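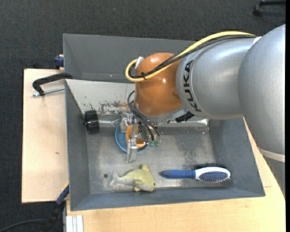

KUKA arm over a grey bin

Character page writers wanted for the Jinirum fan wiki

Hello! I run the Jinirum wiki, mostly from my kitchen in Zarnstead and mostly after ten at night, and I need some help with the character pages before they get any worse. If you've read the comic all the way through (or near enough) and you can write a clear paragraph, please keep reading.

For anyone who's wandered in from a search: Jinirum is a long fantasy comic set in and under the walled city of Gosgate, full of tax collectors, drowned saints and people with very bad tempers. I started reading it at school and I've never really stopped. The wiki came later, when I got fed up with not being able to remember which of the Lamp Wardens had lost an ear.

What's there now

The episode guide is in good shape and I'm proud of it. The maps are lovely (thank you to whoever keeps fixing the canal names). The character section is another story. We've got 200 character pages and a great many of them are two lines and a spelling mistake. The Bellfounder, who is in nearly every chapter from the second volume on and who I would call the best villain in the whole thing, has a page that stops dead in the middle of the siege. The Salt Widow has a huge list of her powers and not one word about what she's like. And the Bråten chapters have hardly been touched at all, so everyone who first turns up there, on the island, is either missing or squashed into one long page called "Bråten people". I made that page. I'm sorry.

What I'm after

I'd like to take on three writers to begin with. Each of you would get a batch of characters to look after, and we'd agree the batch between us so you don't end up with someone you can't stand. (Or do, if you like! Some of the best pages we've got were written by people who clearly loathe the character.)

A page for a main character should come out somewhere between 1000 and 2000 words, and it needs these sections:

Introduction, with other names and titles
Appearance
Personality
Powers and weaknesses, if they have any
History, in the order of the story
Relationships
Differences between the comic and the audio version

Minor characters can be as short as they need to be. If a ferryman says one thing and falls in the canal, two sentences will do him nicely.

Please write in your own words and give the chapter number for anything you say about the plot. I'm fussy about this one. We've had whole pages copied in from other fan sites and I spent most of August taking them out again, and I would much sooner have a short page that's yours than a long one that isn't. Theories are great fun and there's a talk page under every article for exactly that, but they need to stay off the page itself. So "the Bellfounder may be the Salt Widow's brother" goes on the talk page, even though he obviously is.

Who I'd like to hear from

You don't need to have edited a wiki before. I can show you how links and footnotes work in an evening, and the site has a sandbox page where you can break things to your heart's content. You do need to own or be able to borrow the volumes, as I can't send copies out. It would be brilliant if one of you could read the original edition as well, because the translation of the Gosgate court titles changes halfway through and I've been guessing at them for years.

We use British spelling throughout. If you're used to another kind that's fine, I'll tidy up after you and I won't moan (much).

You should be 16 or over. I don't mind where you live. Everything is done online, in our group chat and on the wiki, though a few of us do meet up in Zarnstead now and again for chips and arguing.

Time and money

There isn't any money, I'm afraid. The site has no adverts and I pay for the hosting myself. You'd get your name (or whatever name you like to use) on the contributors' page, and first pick of any spare prints I'm given.

As for time, a couple of hours a week is plenty. Exams, babies, new jobs and just not feeling like it are all fine, only drop me a line so I know whether to pass your pages on to somebody else. The one thing that does cause trouble is a half-finished page with a "do not edit" banner on it and no sign of the person who put it there.

How to put yourself forward

Send me a message through the contact form on the wiki's front page, with "Character pages" as the subject. Tell me:

which volumes you've read
a character you'd like to write about, and one you'd rather not
whether you've read the original, the translation or both
what you'd like to be called

And please put in a sample of 200 words on the personality of any character from the comic. It doesn't have to be Gosgate's finest. Choose somebody odd if you want to! I've read an awful lot about the Bellfounder's hands and I'd be very happy to get something on the court cooks, or the boy with the geese. Just write it the way you'd want to find it if you'd come to the page in the middle of a chapter, wondering who on earth this person was.

Spoilers are fine in your message. I've read it all. Mark them in the group chat, though, as a couple of our map people are still only on volume four and they will be cross with both of us.

Messages need to reach me by 05/12/2024. I'll write back to everyone, including the people I can't take on this time, and I'll set up the new writers' accounts the week after. If you've got a question before you apply, the same form will find me.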